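How to claim back the cost of criminal damage through the small claims court

Posted 5 February 2018

If somebody has damaged your property and you know who did it, you can ask a county court in England and Wales to order them to pay for it. You can do this whether or not the police have charged anyone. The criminal case, if there is one, is about punishment. Your claim is about money, and the court decides it on the balance of probabilities.

This page covers claims for damage to belongings, vehicles, fences, walls and similar. It does not cover personal injury, which has its own rules, or disputes between a landlord and tenant over a deposit.

Before you start

Check whether compensation has already been dealt with. If the person was convicted, the magistrates may have made a compensation order as part of the sentence. You can't be paid twice for the same loss, but you can claim the difference if the order was for less than the damage cost you. Ask the police officer in the case or the witness care unit for the result in writing.

Check your insurance as well. If your insurer has paid out, the right to recover that money usually passes to them, and you should speak to them before writing to the other person. You may still be able to claim your excess yourself.

Last, think about whether the person can pay. A judgment against someone with no income and nothing to sell may never turn into money.

Step 1: Work out the amount

The court will want to put you back where you were before the damage. For something that can be repaired, that normally means the reasonable cost of the repair. For something that can't, it is the value of the item just before it was damaged, so an old shed is not valued as a new one.

Get 2 written quotes for any repair and use the lower one unless you can explain why the other is better. Keep receipts for anything you had to pay for straight away, such as boarding up a window or a hire car. Make a list with a line for each item and a total at the bottom. 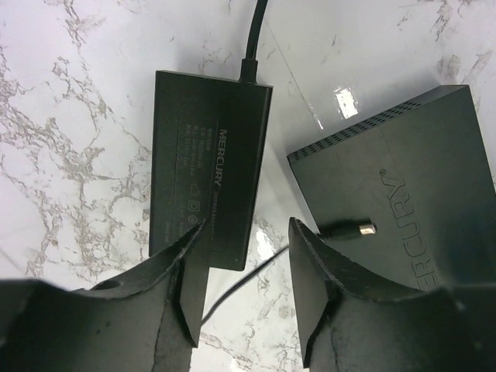

Do not add a sum for stress or for your own time on the phone. A claim for damaged goods will rarely include these, and padding the total makes the rest of it look less reliable.

Step 2: Gather the evidence

You need to show that the damage happened, that this person did it, and what it cost. Useful items are dated photographs, the crime reference number, messages in which the person admits or threatens the damage, and short signed statements from anyone who saw it. If a neighbour has a camera covering the street, ask early. Many systems record over themselves.

A conviction can be used as evidence in your claim. A police caution may help too, though the other side can argue about what it shows.

Step 3: Write a letter before claim

You must give the other person a chance to pay before going to court. Keep the letter short. Say what happened and when, list the amounts, enclose copies of the quotes and state a date for reply. Fourteen days is usual in a simple case. Say that you will start a claim if you hear nothing.

Suppose Rowlands drives through the front wall of a shop called Staller after an argument. The wall costs 700 pounds to rebuild and the temporary barrier costs 152 pounds. The letter would set out both sums and ask for 852 pounds.

Send it by first class post and get a free certificate of posting from the counter. Keep a copy. If there is any history of threats, take advice before you make contact, and use an address other than your home if you can.

Step 4: Start the claim

You can claim online or on form N1. You will need the defendant's full name and an address in England or Wales. The fee depends on the amount claimed and is added to what the defendant owes if you win. People on a low income can apply for help with fees.

In the particulars of claim, stick to facts in date order. Number the paragraphs. Leave out your opinion of the defendant.

Step 5: Wait for the reply

The defendant has 14 days from service to respond, or 28 if they file an acknowledgment of service. If they do nothing, you can ask for judgment by default. If they defend, you will both get a directions questionnaire, and you will be asked whether you would try mediation. Send every form back by the date printed on it.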